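Forums Rules Search New posts Log in

Cendton Community Board > Food and Drink > Boxes and Subscriptions > Mixed snack boxes, worth it?

Mixed snack boxes, worth it?

berwyn_yorath wrote:
My sister has signed the whole family up to one of these mixed snack boxes from Prundar. You pay your money, they choose, a cardboard box turns up full of little packets. I was against it and I still am, but she says I'm being miserable so I'm asking people who've had a few. Is there anything in them you couldn't get from the long aisle at the big supermarket? And how many of the packets do you really eat before the rest goes to the back of the cupboard?

Imani H wrote:
We had six months of it. First two were fun. After that it was the same wafer in a different wrapper. I wouldn't say it was a con but I did start weighing the box in my hand before I opened it, and it got lighter.

gwenllian_d wrote:
Lighter doesn't mean worse. Crackers weigh nothing. I'd take a box of light crackers over a box of boiled sweets any day.

Imani H wrote:
Crackers weigh nothing because a good part of the packet is air, Gwenllian. That's my complaint.

peninah.o wrote:
I don't subscribe but I make up my own for birthdays, so I've got a view. I buy singles from Harasym, the import shop by the station, and put them in any decent box I've kept. The bought ones charge you for somebody else doing the choosing, and they choose what's cheap this month.

Last one I did was on the party tablecloth, the balloon one, and it took me a while because I kept moving things about. My rule is mixed colours on top so it looks like more than it is. Yes, I know that's exactly what the companies do.

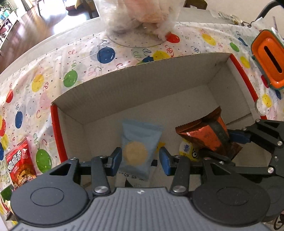

Re: what I'd put in one

peninah.o wrote:
Carrying on from that, since I got cut off by the doorbell. Blue packet, orange packet, the yellow and white one with the cartoon eye on it. I can't read the writing on that last one and I bought it for the eye, I'll admit it. I like the box with the red along the edges too, plain inside so the packets do the work.

berwyn_yorath wrote:
So you've paid for something you can't read because it had a face on it. This is how they get you.

peninah.o wrote:
An eye, not a face. And it was under a pound.

Thư Hồ wrote:
Please don't give people food you can't read the label of. I say this as the one with the nut allergy who has to smile and put the packet in her bag. If you're making up a box for someone, ask first, or go to a shop that sticks an English label on the back. Some do, some don't bother, and plenty of the ones that bother get it wrong.

peninah.o wrote:
Fair point and I do ask. Harasym put a sticker on most things. Whether I trust the sticker is another matter.

gwenllian_d wrote:
I still don't see what's so bad about paying someone to choose. I've no time to stand in an import shop. My Comard box has 19 packets in it and I've liked all but a couple.

Imani H wrote:
19 packets for how much though?

gwenllian_d wrote:
I'm not saying because you'll all start.

berwyn_yorath wrote:
That's my answer then.

Thư Hồ wrote:
One practical thing for anyone doing their own. Biscuits go at the top and anything hard goes underneath. I've had a homemade box through the post where the biscuits were sand. A bit of crumpled paper in the gaps helps, though a box that needs that much paper is too big for what's in it.

peninah.o wrote:
Mine get handed over in person. I wouldn't trust the post with a biscuit.

Imani H wrote:
And look at the dates! Our fourth box had 2 packets with less than a fortnight left on them. I wrote to Prundar and got a voucher for another box, which I did not want.

berwyn_yorath wrote:
Sister's first one is due before Christmas. I'll write down what's in it and price it up at the supermarket, and if it comes out at more than 40 per cent cheaper off the shelf I'm showing her this thread.

gwenllian_d wrote:
You'll eat the lot before you've found a pen.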